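Batch Operations Analyst (workload scheduling)
Wovberg – Infrastructure Services
Permanent, full time. Office and home working.
Posted 21/07/2022

Wovberg runs overnight processing for wholesalers and parts distributors. Stock files, invoices, price updates and payroll extracts all go through our schedulers between early evening and the start of the working day. We are looking for an analyst to join the team that builds and looks after these schedules.

At present we run 2000 scheduled jobs across two platforms. The older one is a set of cron tables and shell scripts that has grown over many years. The newer one is Orelix, which we chose as our single scheduler. So far 400 jobs have been moved across. You would spend most of your first year on the rest.

What the work involves

Reading existing scripts and working out what they depend on. Rebuilding them as Orelix job plans with proper triggers, calendars and alerts. Agreeing cut-over dates with the application teams and being available on the night. Writing the run notes that the operations desk uses when a job fails.

You would also take a share of the daily queue: late files, failed transfers, reruns, and requests for one-off jobs at month end.

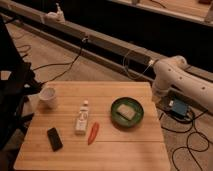
The team is on call one week in six, paid as a flat allowance plus time worked. Calls are mostly about file transfers from the Andik warehouse system, and we are replacing that link as part of the same project. If you have been up in the night you start late the next day.

What we need from you

Experience of an enterprise scheduler of any make. We don't mind which – Orelix training is provided. You should be comfortable with Linux shell and either Python or PowerShell, and able to read SQL well enough to see why a load has failed. Some knowledge of managed file transfer would help but is not required. A degree is not required either.

What we offer

30 days' leave plus bank holidays, a company pension, and a paid training week each year. You would come to the Barajas building two days a week and can choose where you work for the other three.

How to apply

Send a CV and a short note, one page at most, describing a job or schedule you have automated and what you would do differently now. Use the form on our careers page and quote reference BOA-73. Applications close at midday on the last working day of July. Interviews are held by video call, with a practical exercise lasting one hour. Please tell us on the form if you need any adjustments. No agencies, please.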